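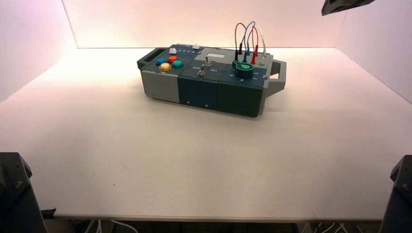 The outpatient fertility clinic at Tatomley has changed how it handles home pregnancy tests reported after a transfer or a monitored cycle. Patients who see a faint second line are now asked to call the same day and come in for a blood draw, with a repeat draw 2 days later. Under the old procedure, they were told to test again at home for a week before contacting staff.

The change follows an internal review of 232 cycles. In 188 of them the patient had tested at home before day 14, and many had used several strips from one urine sample. Repeat strips from the same cup give little new information; a second blood value shows whether the hormone level is rising.
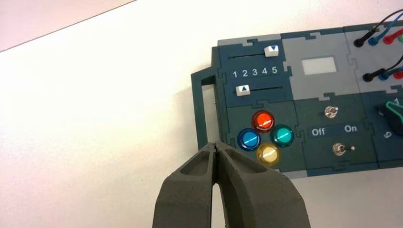 Robot gripper beside a modular electronics trainer board

Si-eun Song, the nurse lead for the service, said a single low value is not treated as a result. "We report it as indeterminate and book the next draw," she said. Patients with one-sided pain, shoulder pain, fainting or heavy bleeding should not wait for the second draw — they should go to the emergency department.

Blood draws are done at the Tatomley and Ban sites from 7 a.m., without an appointment. Samples taken on a Sunday are processed the next morning. Results are posted to the Dedoven patient portal, and a nurse calls if the value needs follow-up. Patients without portal access can ask for a phone result at check-in.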